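Teaching diary, July

In before nine. The floor by the windows was already bright, so I did the first check with the blinds as they were and left them. The plan for the sunglasses task is 500 good episodes by the end of the month, and we stood at 116 when I sat down. An episode is one full go: reach, close the fingers, lift, carry, let go over the basket. If I fumble and recover cleanly, it stays in. If I knock the glasses out of reach, it gets deleted.

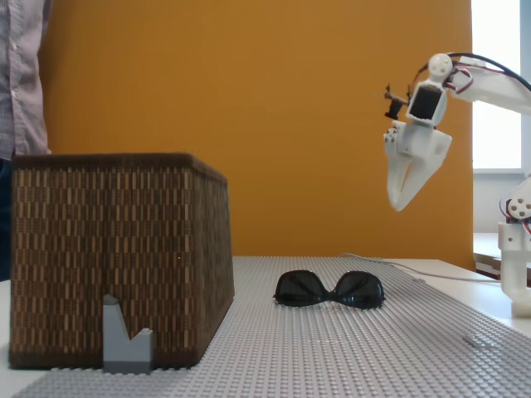
Teleoperation diary
By the demonstration operator, Nernier project

I spent the first hour on approaches only. The small white arm has play in the wrist, and it shows up most when I come in from the right and stop short. I have started going a little past the bridge of the glasses and then coming back. It takes longer but the fingers end up where I want them. Wrote that in the Gramar log under operator notes so the next shift does it the same way. Mixed styles were what spoiled the cup data in the spring.

The leader arm needed its grip trigger zeroed twice. Both times the follower fingers closed before I had squeezed. I restarted the session, lost one episode, went on.

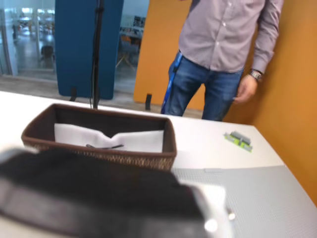

Late morning I tried a batch with the glasses turned a different way each time. I had been setting them down with the lenses toward me without thinking, and a policy trained on that would learn one angle and not much else. Now I use the printed list and put them down however the list says. I dislike the list but it works. Some of the angles are hard. With the arms of the glasses toward the gripper there is very little to hold, and I have to go for the bridge from nearly straight above.

Lunch at my desk. Read the Balogun training report from last night. It was run for 3,000 steps and the best checkpoint was the one at 2,000. After that it got worse at letting go. It would carry the glasses over and then hang there. I think that is my fault. In a lot of the early episodes I paused over the basket to check my position before opening, and it has learned the pause.
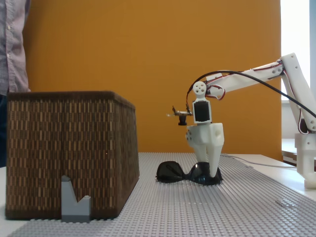

So the afternoon was all releases. No stopping over the basket. Line up during the carry, lower, open, back out. It felt rushed at first and I dropped a few on the rim. After a while my hand got used to it. I also asked for the older episodes with the long pauses to be tagged, and we can decide later if they get trimmed or thrown out.

Shoulder sore by four. The chair is too low for the leader arm, and I keep lifting my elbow to make up for it. Need to bring the other cushion. Pritberg still hasn't sent the spare servos, so I am going easy on the wrist and not forcing it when it lags.

One more thing, for the notes page. A new operator wrote in the log this afternoon, and I answered there. Copying it over.
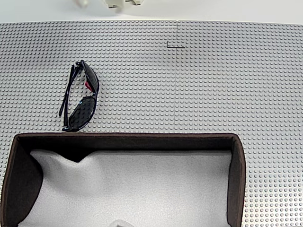 Should I redo an episode if the first grasp misses but the second one works?

Keep it, as long as the second try starts right away and you don't shove the glasses across the plate. The policy needs to see what to do after a miss. Redo it if you sat still for a long time deciding.

Packed up at five thirty. Leader arm parked, logs synced, trigger zero written on the sticky note. Tomorrow more releases, then back to the hard angles.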